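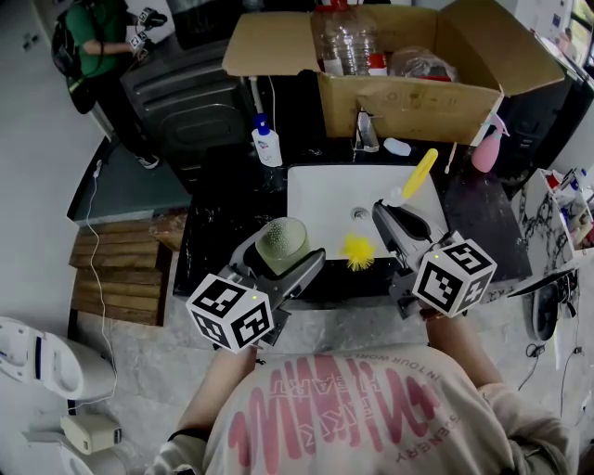
Vanity, Sunday, mid-morning. Green cup at the front of the basin, toilet brush in the basin, box of bottles still on the counter.

Virkby, washroom notes, Sunday in May

Carried on from the last entry. The counter is to be cleared, the basin cleaned and descaled, and everything that lives on the vanity given a fixed place. The shelf order from Flultus has not come, so nothing goes up on the wall yet.

Counter, as found

Pump bottle (white, blue cap) left of the faucet. Soap bar, light blue, to the right of the faucet. Pink spray bottle on the right-hand side with the toothbrush standing next to it. Cardboard box open on top, flaps out, holding clear plastic water bottles and a crumpled clear bag. Toilet brush with the yellow handle lying diagonally in the basin. Yellow fluffy ball on the front edge of the basin.

The box takes up counter space. It should have been moved before any cleaning started. Noted for next time: box first, then small items, then wet work.

Brush

The brush needs to be out of the basin before anything else is rinsed there. The cup goes to mouths and the brush does not belong in the same bowl. It has no holder at present. The old one cracked at the base and went out with the recycling. For now the brush stands in the cut-down bucket on the floor beside the toilet, bristles down, with a folded cloth in the bottom to catch drips. The cloth is changed with the towels.

After the brush came out, the basin was done twice over: hot water and detergent first, then disinfectant left on for the time printed on the label, then a full rinse. Same again for the counter strip in front of the basin, where the handle drips when it is lifted out.

Cup

The outside of the green cup is textured and dotted and holds toothpaste in the pattern. A cloth slides over the top of it. A soft nail brush with dish detergent gets into the pattern; warm water is enough, no soaking needed. Inside is smooth and comes clean with a wipe. Dry it upside down on a folded towel. Left upright it keeps a ring of water in the bottom and smells by the second day.

Proposed place: left of the basin, behind the pump bottle. Tried on the right first, but it sits too close to the spray bottle and gets overspray on the rim.

Yellow ball

Kept for dusting the faucet and wiping down the splash area. It sheds when new. Wash by hand, squeeze, do not wring, and hang by a clip. It should not be parked on the basin edge, where it picks up whatever comes off the bowl. Give it a hook when the shelf goes up.

Basin and drain

Scale line on the inside wall of the basin at overflow height. White vinegar on paper towel, laid against the line for 45 minutes, took off most of it. Second application took off the rest except a short section near the back, which feels like wear in the glaze. Leave it alone. No scouring powder on this basin.

Drain cover unscrews anticlockwise. Hair and soap residue underneath, cleared with the plastic hook. Water then ran away without pooling. Check the seal when refitting: it rides up on one side if the cover is tightened in one go. Half tighten, press down, finish.

Vinegar stays inside the bowl. The counter surface went dull in a small patch at the Farah house after the same treatment and never came back. If any runs over the front edge, wipe it straight away with plain water and then dry.

Faucet

Tralari descaler on a cloth, wiped on, wiped off, dried. Sprayed directly, it runs down behind the base and collects there. The gap between base and counter was cleaned with dental floss drawn back and forth. Sealant at the base is sound. The fixture was put in during 2017 according to the folder and the cartridge has not been changed. No drip over the hour it was watched.

Soap

Bar soap on a dark counter leaves a film that shows from the doorway. The film came off with warm water and a microfibre cloth. Buffing with a dry cloth afterward removes the streaks; air drying does not. A dish with a raised grid is wanted. Anything shallow and solid makes it worse, with the bar sitting in its own water. Until then the bar goes on the upturned lid of the cotton pad tin.

Question for whoever does the next shop: do we need bar and pump both? The pump gets used for hands. The bar seems to be used only for collars and cuffs, in which case it can live on the laundry side.

Box

The bottles go to storage. The crumpled bag is to be flattened and put with the soft plastics if it is clean, otherwise in the garbage. The box itself is in fair shape and can be kept for the next load. It must not go back on the vanity. The bottom of a box wicks up any water on the counter and then lets go when it is lifted full.

Cable

White cable on the wall just left of where the box stood. Left as it is for today. It wants two clips and a bit more height, and it should be traced to its outlet before anyone wipes the wall with a wet cloth. Dry duster only in that strip until this is done.

Measurements for the shelf

Clear run of wall available: 41 cm, taken at faucet height. Tape read again higher up, same figure. The shelf on order is narrower than that, so it fits with room for the hook at the end. Bottle with the pump is the tallest thing going on it; check the clearance with the pump unlocked and up.

Open items

Brush holder, closed base, weighted if possible.
Soap dish with grid.
Clips for the cable.
Chase Flultus on the shelf.
Replace the toothbrush and write the month on the handle of the new one.
Label the spray bottle. The contents were mixed from concentrate and the strength is not marked anywhere.
Recheck the drain seal after a week of use.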